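Pre-session inspection, hand-held gripper demonstrations
Cutlery sorting task, domestic sites
Site: Brelura
Inspected by: Gergely Somogyi
Date: Monday, October 13, 2025
Result: passed with comments

Section A. Hardware

A1. Pivot pins seated, no play in linkages. PASS.
Comment: checked both tools by hand, jaws fully open and fully closed.

A2. Fingertip pads clean, bonded along their whole length. PASS.
Comment: one pad on the left-hand tool replaced before the check. The old pad had lifted at the tip and is bagged with the Mandov spares.

A3. Jaw travel symmetrical. PASS.

A4. Lens clean, mount tight. PASS.
Comment: thread lock on the mount screw is due again in November.

A5. Battery charge above the lower limit at start. PASS.

A6. Cables secured clear of feet and chair legs. COMMENT.
Comment: tape or clip all slack before the first episode and look at it again after every break. The floor at this site does not hold tape well. Use clips on the table edge.

Section B. Workspace

B1. Table stable under load. PASS.

B2. Cloth flat in the working area. PASS.
Comment: patterned cloth is allowed under the revised method. The Clerari baseline used plain cloth only, and the policy trained on it missed thin handles as soon as the background changed. Do not swap the cloth during a session.

B3. Utensils free of burrs, cracks and sharp points. PASS.
Comment: no knives in any set. Forks in plastic only.

B4. Utensils placed in a mixed pile, with at least one crossing. PASS.
Comment: crossings are the point of the test. In the Ruppert run, 2089 episodes were kept out of 4000 recorded, and most rejections were slips at a crossing where the operator pulled along the handle. Operators should lift the top item clear before moving sideways.

B5. Box within reach of both tools, open side up. PASS.

B6. Operators briefed on keeping fingers out of the linkages. PASS.

Section C. Start position

C1. Right tool open, pads parallel, facing the pile.
C2. Left tool at the end wall of the box.
C3. Hold still until the tone, then begin.

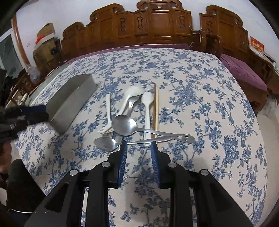
Ferenc Orbán asks whether the left tool should be steadying the box at all. His view is that a fixed box would give cleaner grasp data and take away one way of pinching a hand, and that the two-tool start has not been shown to help.

Reply, G.S.: The fixed box was tried at Mandov. It removed the bimanual part of the task, and the trained policy then pushed the box along the table when it was not fixed. Two-tool start stays for now. The pinch risk is accepted under B6, and I have added a line to the briefing on where the left hand rests.

Section D. Stop conditions

D1. Any utensil on the floor: stop, discard the episode, reset.
D2. Any contact between the two tools: stop, inspect the pads, log it.
D3. Break after every 30 episodes. Wrist strain was reported at two earlier sites.

Open items: A6, cable clips to be ordered. A4, thread lock.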